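Travel Trade > Guiding Equipment > Tour Audio > Polton Walking Tour Set

Polton Walking Tour Set
Guide transmitter, guest receivers and charging case

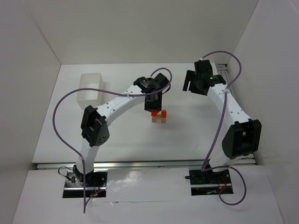

Anyone who has led a group through an old town on market day knows how it goes. You stop by the church door, wait for the last couple to catch up, and start your story just as a delivery van pulls in. The front row hears every word and the back row looks at the pigeons. With the Polton set on, the guide talks in a normal voice and every guest hears it in one ear, with the other ear left open for the street.

We have been taking the set out on our own walks in Sterness since August, and we love it! The old harbor route is the hard one (wind, gulls, a ferry horn on the hour), and it has become the walk our guides ask for. You can keep talking while the group crosses the square, which means the dull stretches between stops fill up with the small stories there was never time for.

What comes with it

The guide's transmitter clips to a belt or a bag strap and has a headset microphone with a foam windshield. Put the windshield on even on calm days, it makes a bigger difference than you would think. A spare is tucked under the lid of the case.

Guest receivers hang from a soft neck cord. Each one weighs 98 grams, light enough that people wander off to lunch still wearing them, so do count them back in before you say goodbye. There is one wheel for on, off and volume, and one earpiece that hooks over either ear. Guests with hearing aids can plug in a neck loop, which you order separately.

The case charges the whole set at once and has wheels and a long handle. It holds the transmitter and up to 24 receivers. A full charge gives 13 hours of talking, so a morning walk, an afternoon walk and a ghost tour after dinner are all fine on one night's charge.

Range

Out in the open the signal carries more than 200 feet. Indoors it depends on the building. Thick stone walls will cut it down, and a cellar will usually cut it off if half the group is still upstairs, so gather everyone before you begin. When a guest strays too far the sound fades into a soft hiss and then comes back as they return — quite a handy way of calling in the photographers.

Several groups at one site

The set has four channels. Guides pick one on the transmitter, and the receivers follow when they are placed in the case with it for a few seconds. If you share a site with other companies, agree on channels with them at the start of the season and write yours on the lid.

Two languages work nicely as well. Farhad Sadeghi runs the English and Persian walks for Bansal, a small tour company that borrowed a set from us for the summer. He and a colleague walk side by side on separate channels, and families where the grandparents speak one language and the kids another can stay together. He wrote to us afterward: "I used to finish a Saturday with no voice. Now I go home and sing to the cat."

Cleaning between groups

The earpiece covers pull off and can be washed in warm soapy water. Let them dry overnight. Wipe the receivers with a damp cloth and keep liquid away from the charging contacts. The neck cords go in a mesh bag on a cool wash.

Do take care with rain. A drizzle is no trouble, but the receivers are not made for a proper soaking, so tell guests to tuck them under a jacket. The transmitter has a rubber cover over its socket. Press it all the way in.

Does it work with Dastach receivers?

We get this one a lot from museums that already own the Dastach indoor sets. No, the two systems don't talk to each other, and the charging cases are different too. The earpieces do swap over, though, so if you have a drawer full of them you can keep using them here.

Borrowing a set

We keep one demo case for guides and visitor offices who want to try it on their own route first. Choose your noisiest walk and your biggest group — that is where you'll hear the difference. Tell us your dates and how many guests you expect, and we'll send it charged, with a printed card for the channel settings.

Page updated October 14, 2024

Print this page | E-mail this page
4 comments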